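Castum: transcrições de audiências parlamentares

Leia-me do conjunto de dados, versão 6

O Castum reúne transcrições de audiências públicas realizadas em comissões legislativas, segmentadas por intervenção e anotadas por tema. Foi preparado para quem estuda a linguagem do debate político: quem fala, durante quanto tempo, sobre que matéria e em resposta a quem. A manutenção está a cargo de Lovisa Björklund, no arquivo de Irkby.

Conteúdo

O conjunto tem 700 audiências. Destas, 300 tratam de imigração, cidadania e direito de voto; as restantes dividem-se entre orçamento, segurança interna, saúde e administração eleitoral. Cada audiência ocupa um ficheiro de texto em UTF-8, com quebras de linha Unix, e tem uma tabela de metadados com o mesmo nome.

Campos da tabela

id_audiencia: identificador único, sem espaços
comissao: nome da comissão tal como consta da ata
orador: nome normalizado
papel: presidente, membro, testemunha ou pessoal de apoio
tema: um dos 30 códigos da lista temas.txt
inicio e fim: posição em segundos na gravação
texto: intervenção integral

O campo papel refere-se à audiência em causa. Um deputado que depõe noutra comissão aparece ali como testemunha.

Recolha e anotação

As transcrições partem de atas publicadas. Quando a ata e a gravação divergem, prevalece a gravação, e a linha recebe a marca REV. Os apartes inaudíveis ficam como [impercetível]. As declarações escritas entregues à mesa não foram incluídas, salvo se lidas em voz alta.

A atribuição de temas foi feita por duas pessoas em separado, e os desacordos foram resolvidos por uma terceira. O código 14 (ordem pública) e o código 15 (vigilância e informações) continuam a confundir-se nas audiências mais longas. Convém juntá-los se a análise não depender da distinção.

Limitações

As comissões com transmissão regular estão sobrerrepresentadas. Há poucas sessões noturnas, e as que existem terminam em geral antes das 23h00 na gravação, mesmo quando a ata indica continuação. Nos nomes das testemunhas persistem erros de acentuação.

O conjunto não serve para medir a opinião pública. As testemunhas são convidadas pelas comissões, e o convite obedece a critérios partidários que os metadados não registam.

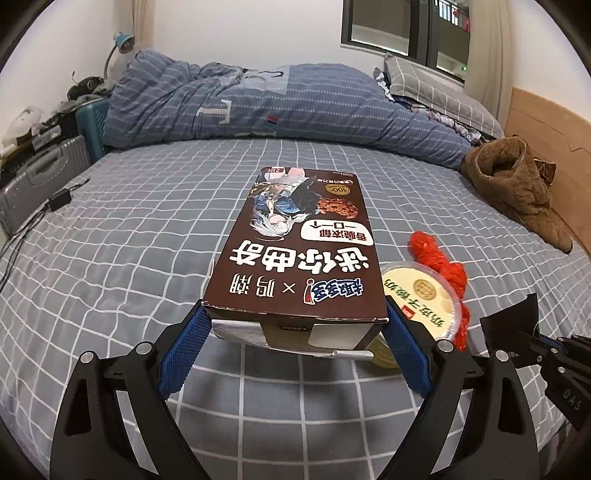

Tempo de leitura: 3 min

Utilização

Descompacte o arquivo e execute o guião verificar.sh antes de qualquer outra operação. Ele compara as somas de controlo e lista os ficheiros em falta. A ferramenta Marquez, distribuída na mesma pasta, converte as tabelas para CSV ou JSON e aceita filtros por comissão, tema e papel.

marquez --tema 15 --papel testemunha --saida csv

Alterações na versão 6

Corrigidos os tempos de início nas audiências de orçamento.
Nomes de comissões extintas mantidos na forma original.
Removidas as duplicações assinaladas em dezembro.

Os pedidos de correção devem indicar o id_audiencia e a linha. Os que chegam sem identificador ficam em espera até à versão seguinte.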